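Skusside student build, bench notes
1 minute read
Print | E-mail this page

1 July 2022

Tower on its side on the slatted table, side panel off. CPU is in the socket, no cooler yet. Club task for Clirnstead is still the memory swap. Logged 74 practice runs so far, mostly on the old approach height. Changed the wait before closing from 800 to 370 ms — will compare next session. Labels for the cables still to do.
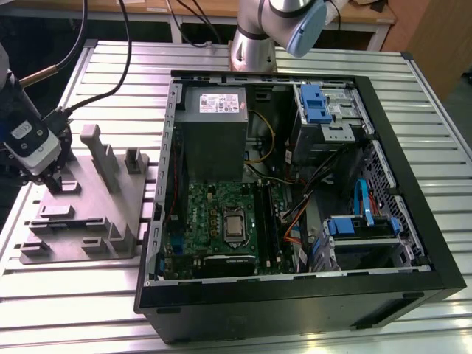

Felista Nyaga: Please keep the 800 setting saved under its own name, I want to rerun it before we change anything else.

Contact the Skusside club | Back to top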